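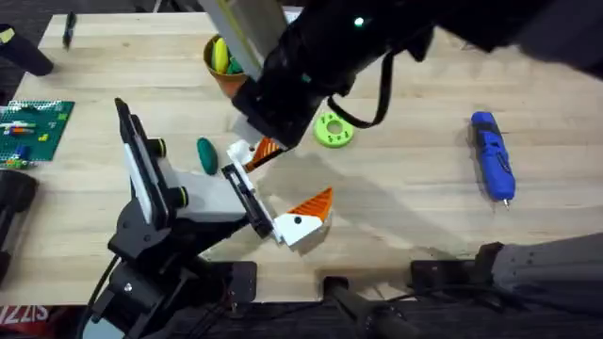 27/02/2023 – Vasis bench, two-arm teleop

Task is the bird block, both arms driven by hand from the leader pair. Operator script still the Plillex one, 839 demos logged before today.

Ring, green egg and blue tool stay out on the wood as clutter. Keep them clear of the lower left arm's sweep.

Slow part is lining up the orange piece over the bird. With the block tilted on the table against the black fingertip, the upper arm has to come down at an angle to match. 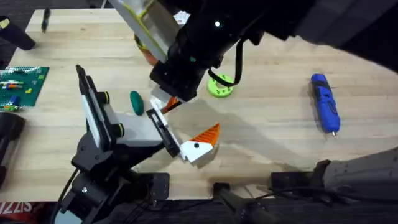

To do

Shorten the pause before release to 3 s.
Ask Viltgate for spare fingertips, 4 if they have them.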